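Who Gets to Stand Where: Writing House Rules for a Two-Arm Teleoperation Cell

Final project report, Practical Robotics
Tien-fu Poon and Cheng-en Kong
Submitted Tuesday, January 9, 2024

Summary

Our project was a rulebook. Other teams built grippers and trained policies, and we spent the term writing, testing and rewriting the working rules for the two-arm cell in the Warnwood lab. We started with a three-page document that few people had read to the end and finished with one sheet, a floor plan and a log form. Along the way we reviewed 299 recorded sessions, and we came out of it much more excited about safety rules than either of us expected to be!

1. Why we picked this

Both of us had been operators on the cell before the project started. We had each been told different things about it. Tien-fu learned that you call out before you move the arms. Cheng-en learned that you call out before you power them, and after that you're fine. Neither version was written down. The old document, which the lab called the Jalska sheet after the room it was first written for, had a lot to say about lifting equipment and almost nothing about what to do when a visitor walks up to the table to have a look.

We wanted to know three things. What do people do now? Which parts of the published guidance apply to a cell like ours? And how short can a set of rules get before it stops being useful?

2. What the standards say, and what we took from them

We read ISO 12100 on risk assessment first, and we would recommend that order to anybody. It gives you a way of thinking before it gives you any requirements: find the hazards, estimate the risk, remove what you can by design, guard what is left, and only then write instructions. Our whole project sits in that last step. It was a little humbling to learn that instructions are the weakest tool of the lot, and it changed the way we worked. Every time we wrote a rule, we asked whether a change to the table or the floor could do the same job.

Then we read ISO 10218, in its two parts, for the robots themselves and for their integration, and ISO/TS 15066 on collaborative operation. These are written with industrial work in mind, and a student lab is a strange fit. The tasks change from one session to the next. The objects on the table change too. A risk assessment made for one tool does not automatically hold when somebody swaps in another, and in our cell somebody swaps something nearly every day. Out of this came what we think is our best rule, number four below.

We do not claim that the cell complies with any of these documents. That is a job for qualified people. We used them as a source of good questions.

3. How we worked

We went through the recorded sessions and marked each time a person entered the area close to the arms while they were enabled. Across the 299 sessions we marked 685 entries. We then sorted them by what the person seemed to be doing: resetting objects, fixing a cable, talking to the operator, walking through, or other. "Other" was far too big the first time around, so we split it and did the whole pass again, which took most of a week.

We agreed on definitions before the second pass. An entry starts when any part of the body crosses the line of the table edge or the taped working area beside it. It ends when the whole body is back out. Two people entering together make two entries. A hand that reaches in and out three times while the person stays put makes one. We argued over that last one for a long time, and Cheng-en still thinks it should be three.

Of the 685 entries, 46 happened without any spoken or visible signal to the operator that we could find in the recording. Those 46 became our reading list. We watched each one together and wrote down what would have made a signal easy.

We also interviewed people who use the cell, mostly while they were packing up. The question that got the best answers was "What do you do that you wouldn't want a new student to copy?" People were wonderfully open about it.

4. What we found

Resetting objects was by far the most common reason to reach in. This makes sense, as the task ends, the objects have to go back, and the next one begins. The operator is often still holding the controls. In the old sheet there was no word for this moment at all. We named it the handover, and it got its own rule.

Tape works when people know what it means. Several people we interviewed knew there was tape on the floor and gave us different explanations of what it was for. One thought it marked camera coverage. We had been planning to ask for more tape and changed our minds: we asked for a legend on the wall instead, and a fresh look at every line to see if it was still needed.

Indicator lights are easy to misread. People treat a steady light as meaning safe, when on plenty of machines it only tells you something about the state of the controller. Our sheet says to ask the operator, every time, and to ignore the lights as evidence that you may reach in.

Tools matter as much as arms. A long thin object held in a gripper moves the hazard out to its tip, and the tip can travel fast while the wrist hardly turns. Anyone judging distance from the gripper is judging from the wrong place.

Bystanders drift. Somebody sits down nearby to work on a laptop, somebody else stands up to see, and the open floor around the cell quietly becomes part of the cell. There was nothing reckless in it. The lab is a shared space and people like watching robots (so do we).
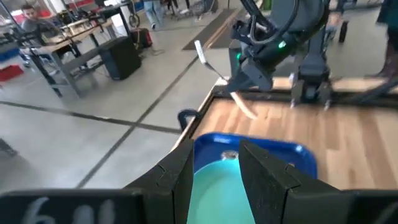 Figure 1. Two-arm cell with a held utensil over the wooden work surface and the blue tray in the near gripper's reach. Black tape lines cross the floor behind.

Figure 1 is the one we used in both of our trial briefings. We asked each group to tell us where the moving parts end, and the first answer was nearly always the gripper. Then somebody would say "the end of the utensil", and the discussion took off from there. It is also useful for talking about who else is in the room, with a man seated at a bench and other people farther back.

5. The rules

These are the rules as they stand in version six.

1. One operator per session, named out loud at the start. If the operator changes, say so.

2. Before reaching past the table edge, ask "Hands in?" and wait for "Hands in." A nod does not count.

3. At handover the operator lets go of the controls before answering. Both arms are held still until everyone is out and the operator has heard "Clear."

4. New tool or new object, new look. Before the first run, the operator and one other person go over the sharp parts, the reach of the tool when it is gripped, and what happens if it drops.

5. Judge distance from the tip of whatever is being held.

6. Cables on a moving arm are checked with the power off. No tucking a loop back in place during a run.

7. Bags and personal things stay outside the working area.

8. Anyone in the room may call "Stop." The operator stops first and asks second.

9. The emergency stop is tested at the start of the day and the test goes in the log.

Rule 2 started out much longer, with a different phrase for each kind of entry. In our first trial with the new wording, people mixed up the phrases inside ten minutes, and one group simply made up their own. We kept the one they made up.

Rule 8 was the one people liked most. New students in particular said they had never been sure they were allowed to stop somebody else's run.

6. Trying it out

We briefed two groups and followed them through their normal sessions. The briefing took less time than we had set aside, which gave us room to practice the calls with the arms powered off. Practicing felt silly for a minute and then it didn't. By the second session we heard people use "Hands in?" while nobody was prompting them, and Tien-fu may have cheered.

We are careful about reading too much into this. Both groups knew we were watching. We have no long stretch of recordings from after the change, and with so few groups we can't separate the effect of the rules from the effect of two classmates sitting in the corner with clipboards. A fair comparison would use sessions recorded later, marked by people who don't know which version of the sheet was in use.

7. Problems and leftovers

The log form is still too long. People fill in the top half and stop.

We don't have a good rule for visitors. "Stay behind the tape" depends on the wall legend, and the legend is still a printout.

Our count depends on camera views. An entry on the far side of an arm can be missed, so 685 is the number we marked and may be lower than what took place.

We would love for next term's team to pick this up in April. The marking sheet, the definitions and all six versions of the rules are in the course folder under Þorgeirsson, along with our notes on the 46 entries. Start with the notes. Cheng-en's comments on version three are blunt and very useful.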